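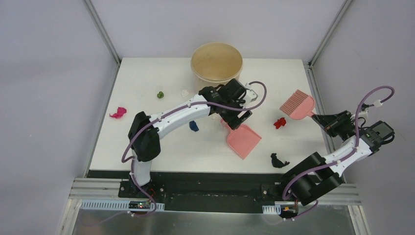 Pink dustpan and brush on a white tabletop.

Sindeck Telon Bench Dustpan and Brush Set

The Telon is a small dustpan and brush for tabletops, workbenches, desks and shelves. It is sold as a pair. Replacement brushes can be ordered on their own.

Overview

Most household dustpans are made for floors. On a table they are too deep and too wide, and the front lip tends to ride over crumbs and push them along. The Telon pan has a low front edge that stays down when the handle is held at a normal working height. It picks up sawdust, eraser bits, thread ends, seed, beads and spilled screws.

The pan and the brush head are molded polypropylene. The bristles are soft synthetic fiber, flagged at the tips, and will not scratch painted or lacquered surfaces. The pan has no rubber lip. Earlier Sindeck pans had one, and it was dropped because it curled after a year or so of use and could not be replaced.

What's in the box

Telon dustpan
Telon brush
Hanging cord
Care card

Colors

Pink, slate and cream. Pan and brush come in the same color. We don't mix colors within a set, but you can order two sets and swap the parts yourself.

Using the set

Set the pan flat and sweep toward it with short strokes. For fine powder, go slowly and tip the pan back slightly before you lift it. Larger pieces such as nuts and washers are easier to move with the side of the brush.

The set is for dry material only. Do not use it on hot ash, solvents or wet plaster. For liquid spills see the Rotich bench squeegee, which hangs on the same hook.

Cleaning

Wash both parts by hand in warm water with a little dish soap. Shake the brush and hang it with the bristles down. The pan can go on the top rack of a dishwasher, but the brush should not. If the bristles have taken a set from being stored flat, hold them under warm water for 2 minutes and comb them straight.

Storage

Both handles have a hole for a hook or the cord. The Stoltodine rail holds 4 sets side by side and comes with screws for wood or drywall. Adhesive hooks also work on smooth walls.

Ordering

Single sets ship in 2 working days. Shop packs of 5 sets are packed to order and take 7 working days. Slate is out of stock in shop packs until September, and single slate sets are not affected.

Replacement brushes are listed under Parts. Brushes from the older floor range have a thicker handle and will not hang on the Stoltodine rail.

Returns

Unused sets can be returned in the original box. If a bristle tuft comes out in normal use, send us a picture of the brush head and your order number and we will mail a new brush. You do not need to send the old one back.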